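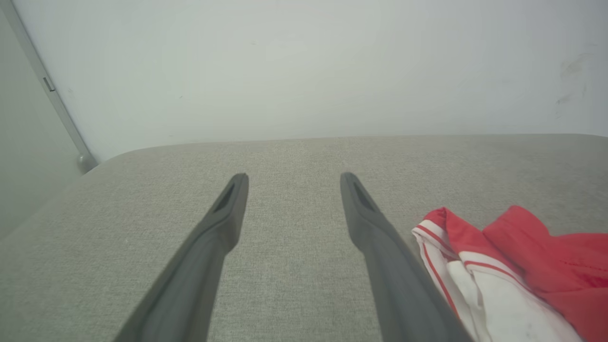
The test bench at Irnmont has two arms on it and a drawer full of fingers. The arms are identical six-axis units. The fingers are where the money and the arguments have gone since the group began comparing end effectors for garment handling, and by August the drawer held printed prototypes in four stiffnesses, two sets of machined aluminum jaws, and a vacuum cup that was dropped from the program early.

Cloth is a poor match for the way most grippers are specified. A data sheet gives stroke, closing force, repeatability and payload. Payload hardly matters when the part is a pair of shorts. Repeatability matters less than expected, because the part never presents the same shape twice. What decides the grasp is how the fingertip behaves in the last few millimeters before contact, and how well the controller can tell one layer of fabric from two, or from the padding underneath.

The comparison covered two complete systems. The first was a Hosine parallel gripper with the supplier's stock jaws, driven by the arm maker's own controller. The second was the Dendport unit, fitted with softer fingers of Irnmont's design and run from a separate industrial PC. Each system was given 600 grasp attempts with garments placed on a range of supports: a steel table, a foam sheet and upholstered seating. Placement was not scripted. An operator dropped the garment, stepped back and pressed start.

Hjørdis Kvam, who wrote the test plan, regards the choice of support as the most important line in it. "On steel you can cheat," she says. "You drive the tips down until the force reading jumps, back off a little and close. On a cushion there is no jump. The force climbs slowly and you have no idea whether you are feeling shirt or foam."

The results bear her out. On steel the two systems could not be separated; the difference fell inside the spread between operators. On foam the stock jaws began to lift garments by a single fold and lose them during transfer. On upholstery they frequently closed on the seat cover along with the garment. Woven covers with a slight texture gave the most trouble, as the jaw edges caught in the weave and the motor current rose in a way the controller read as a good grasp.

The Dendport system did better on soft supports, though the reasons took some time to sort out. The fingers got the early credit. Kvam then swapped finger sets between the two grippers and repeated a shorter run of 400 attempts. The stock jaws improved on the Dendport unit, and the soft fingers got worse on the Hosine. Part of the advantage was clearly in the control loop. The industrial PC reads finger position and motor current on the same clock, and it can stop a closing motion partway. The arm maker's controller passes the gripper a target and waits for a completion signal.

Fingertip shape still counts. A thin, sharp tip slides under a fold easily but marks delicate fabric. A blunt tip with rounded corners needs a steeper approach and tends to push the garment ahead of it. Irnmont is now favoring the blunt version and accepting the push, correcting for it in the approach path. Over the full set of trials, blunt tips damaged 11 fewer garments than the sharp profile, and the operators preferred them for another reason: they could be changed without gloves.

Camera placement was the second variable. The original rig used one overhead camera on a gantry, which gave a clean view of the work area until the arm entered it. From that point the wrist blocked the garment at exactly the moment the view was needed. Þröstur Hjaltadóttir, responsible for the vision side, moved to a small wide-angle camera at the wrist, looking out along the fingers. Both tips stay in view through the whole approach, so their position relative to the cloth can be measured directly in the picture. Errors in the arm's calibration matter less as a result.

The wrist camera has its costs. Lens distortion is strong toward the corners, and the cable has to survive every rotation of the last joint. Two cables failed at the connector before the strain relief was redesigned. The view also narrows as the arm descends, and a garment lying to one side can leave it entirely. Hjaltadóttir's software handles this by holding the fingers open at a fixed height, locating the garment, shifting sideways and only then going down. The pause adds to the cycle time. With it included, the median cycle is 14 seconds.

That number is too slow for a laundry line, and Haugland, the industrial laundry supplier paying for part of the work, has said so plainly. Kvam's view is that the pause can be shortened by starting the search while the arm is still moving, provided motion blur can be kept down. Saturated colors are easy to pick out against a pale support. White cloth on light gray upholstery is the hard case, and it will set the exposure time.

The next round keeps the Dendport gripper, the blunt fingers and the wrist camera, and replaces the controller on the Hosine so that both can be run from the same code.

Contact the editors | Copyright, all rights reserved | Back to top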